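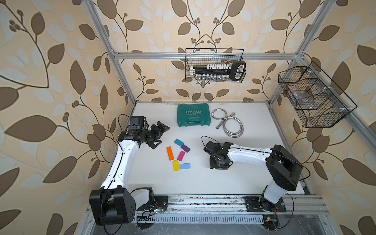

March 2, 2026. Palliative care communication workshop, Hendgate, notes for me and whoever picks up the April session

Great morning! Tried the new family meeting script with the residents, and it went so much better than the old one. Réka played the daughter who wants everything done, Emrys played the patient, who by then could only nod. Gwenllian ran the meeting cold, no prep beyond the one-page chart summary.

What I loved: she asked "what have you been told so far?" and then stayed quiet. I timed it, 13 seconds, which feels like a year in that room. Réka ended up telling her half of what we'd planned to make her dig for. 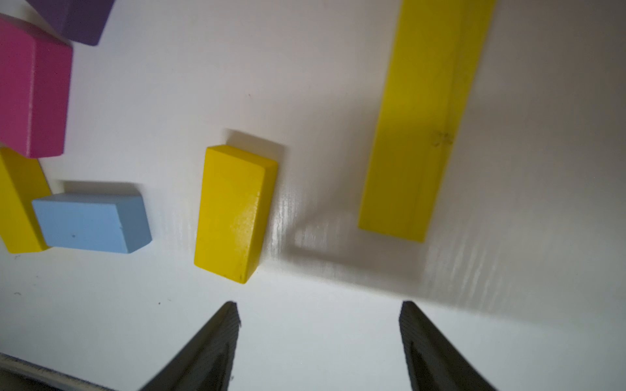

Pain talk was weaker. Two people jumped straight to morphine doses before asking Emrys what he wanted to be awake for (his granddaughter's visit, it's right there in the summary). Senan wants that moved to the first line of the chart page. I agree, will redo it tonight.

Also need to fix the proxy form. Ours still has the old wording on feeding tubes, and Yaa spotted that page 3 contradicts page 8.

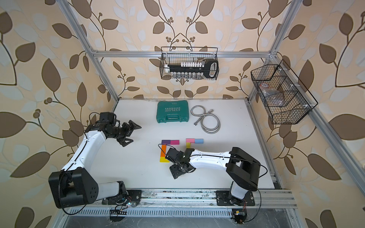
For April

Swap roles, so Gwenllian gets to be family. Ask Yaa for the chaplain's version of the opening question. Shorter debrief, more replays of the hard minute. Print the new proxy form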